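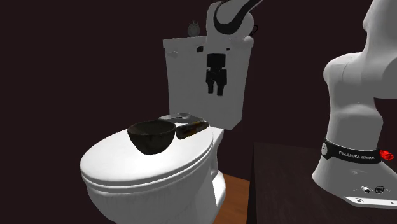 So I went to the Imhof open day in Drendbridge last month and I've been boring everybody I know with it ever since. I figured it'd be all giant welding machines behind a fence. Nope! They had rows of screens running the simulator they call Flana, where a computer-drawn robot arm gets chores to do, and the first one I walked up to had a toilet in it. A toilet with a dark bowl sitting on the lid and a little clock thing up on the tank. I laughed out loud, and then I stood there watching for ages.

The guide said they set up 3414 of these made-up rooms and let the arm practice in them, day and night, before anybody lets it near real dishes. I asked if it ever drops stuff. All the time, she said, and you don't have to sweep up after it, so who cares. 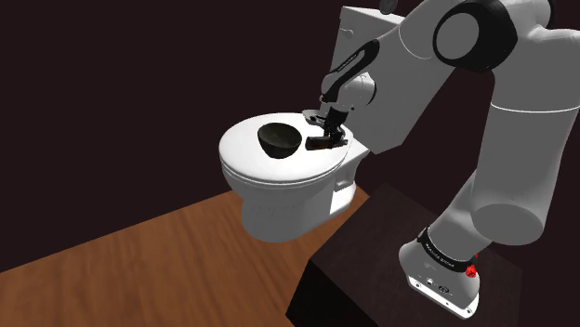

They let us have a go too, which I was NOT ready for. You get a controller with 2 sticks and 60 seconds, and I spent most of mine pointing the gripper the wrong way. A kid next to me got it on his first try - of course he did. I went back in line and did slightly better.
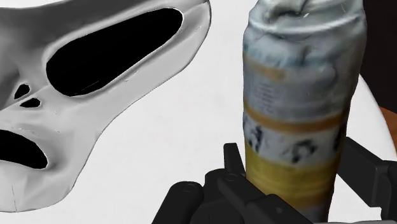

Mask on the left, gripper on the right. Creepy, but I liked it.

Parking was 5 bucks in the lot on Kistton Road and the coffee was free. Get there before noon if you go, the line for the controllers was out the door by the time I left. I'm hoping they do it again in October.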